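Right, thread on why take 232 got binned. Short version: left gripper stopped closing properly and none of us clocked it

Trigger felt fine in the hand. Log said jaws shut. Jaws were not shut — gap you could post a biscuit through

Usha went back through the files. Same fault in the last 20 takes. All 20 gone. Lovely

Cause: grub screw backed out on the linkage. Tiny thing. Checked at the start of the month, not since, my falut

Bigger worry is the false "closed" reading. Nothing stopped, nothing beeped. Have asked Sellard if the firmware can flag it, no reply yet 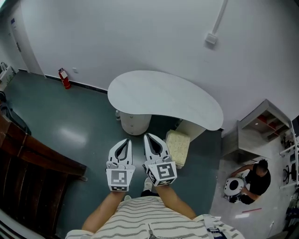

Both grippers, markers on their front faces, desk ahead.

New rule, squeeze test on both before every take. Shaohua is writing it on the door now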